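1/1/21 - bench notes, two-arm cell

Came in for the morning as the building was quiet and I wanted the tidying task written up before the next round. Casimiro Segura has the previous notebook, so some of what follows repeats what he put down in September.

The chore is clearing up after drinks: mugs, a metal cup, a tray, and a rack and basket to put things away in. A person does this without thinking. The point of the exercise is to find out which parts of it a pair of arms can be trusted with, and which still need someone standing by.

Control software is the Siregar build, unchanged. I have left the Otico planner switched off. It is good at avoiding collisions but it takes long detours, and with both arms reaching over the same patch of floor it tends to park one and wait for the other. That is safe and very slow.

Points to settle before any timed work:

Grip force on the tall cup. A brushed metal side gives the fingers less to hold than a glazed mug does. Coming down from above and taking the rim is the obvious choice, but it leaves the cup free to swing. Casimiro prefers a side grip, low down. I think he is right for carrying and wrong for putting down in a narrow space.

Handles. All five mugs start with the handle to the front. That is kind to the machine and not much like a kitchen. Once the plain version works I want them turned at random.

Cable slack. Check the loops at full reach, both arms.
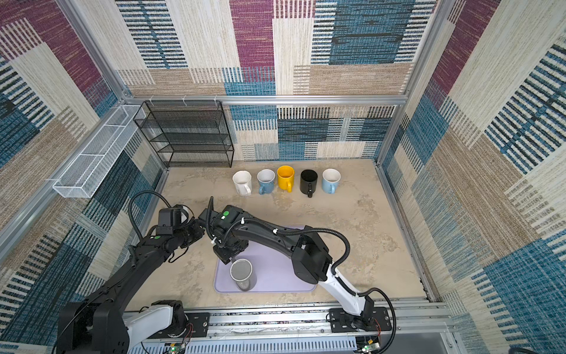 Can a machine clear a table at home yet?
Only a table that has been arranged to suit it, and only with a person near enough to step in when something is dropped.

Milex asked for a single figure they can quote. I would sooner give them the log. The plan is 253 attempts, split into blocks with up to 7 changes of layout per block, and each failure written down by type: missed grip, slip, knock, wrong place, operator stop. A success rate on its own hides the knocks, and a knock is what breaks crockery.

The Sterkano finger pads are still in their packet. Fit them after the first block - not before, or we lose the comparison.

To do: copy the joint limits into the shared folder, label the spare fuses, ask Casimiro where he put the torque key.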